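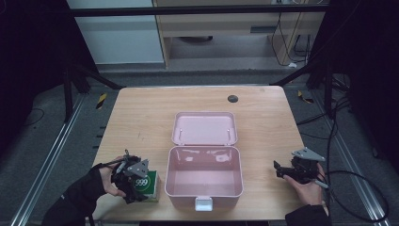

Lempi Keskinen

Chapter 4
Boxes, Lids and Small Goods

Most small goods spend more time in a box than they do in use. A packet of tablets, a set of drill bits or a reel of thread is put into its own carton first, and the carton then goes into something larger. The first is called the inner pack and the second the outer container. A small green carton standing beside an open pink storage box shows the two side by side.

This chapter deals with the outer container when it is meant to be opened and shut many times. Chapter 3 covered cardboard, which is usually opened once and thrown away. A plastic box with a hinged lid has a different job. The lid stays with the base, so it cannot be lost, but it needs room to swing back. On a narrow shelf that room may not exist, and a loose lid may be the better choice. The latch matters too. It should open with one finger and stay shut when the box is carried.

At the Clindport stores, where I worked before I began teaching, we kept 61 hinged boxes for small parts. In January we emptied and checked them all. The hinges had lasted well. Most of the faults were in the latches - usually a cracked tab - and a few boxes had been overfilled until the lid no longer closed.

Before packing a box, place it on a flat table with the lid fully back. Check that the base is empty and clean. Put the heaviest cartons in first, with their labels facing up, and leave enough space at one side for your fingers. Close the lid without pressing. If it will not close, take something out.

Section 4.1 explains how to measure the inside of a container. You will need a ruler, a pencil and one box with a hinged lid.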